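Search this site Search
Type and press enter
3 min read

Force threshold fault on the tissue task
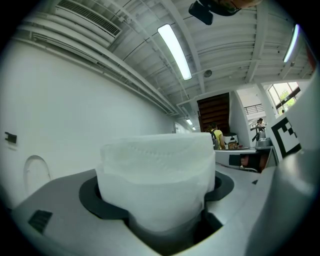 The symptom was simple. On 141 of 200 grasps the controller reported a secure hold, and on 12 of those the stack of folded tissue slid out during transport with the status flag still reading HELD. A dropped tissue is harmless. A status flag that stays true after the part is gone is a fault, and I treated it as one.

I started with the marker tracking, which was the wrong place. Finger width comes from the fiducial on each finger, and the Oltmont logs showed no dropouts longer than 3 frames. Recalibrating the lens model changed nothing.

The cause was in the hold check. Kollgate decides that something is gripped when the fingers stop short of the commanded width for a fixed time. With a rigid part that works. Folded tissue keeps compressing, so the fingers stop, the check passes, and then the stack relaxes by a small amount and the contact force falls away. The check ran once at closure and was never repeated. After that the flag was latched until the next open command.

Nazanin Ghorbani found the latch. It had been added in January to suppress flicker on the Jafarzadeh parts, with a one-line commit message and no test.

Changes as of 12/18/18:

The hold check now runs on every control cycle. Width drift beyond the tolerance clears the flag and stops the arm. Flicker is handled with a short debounce — the latch is gone. Soft items get their own profile, with a slower close and a second squeeze after the material settles.

I have not rerun the full set. The Prilisent logger still timestamps on write instead of on capture, so the drift plots are smeared and I don't trust the tolerance value yet. If you are running the old branch, do not use the HELD flag as an interlock for anything.

This site uses cookies. By continuing to browse you accept their use. Accept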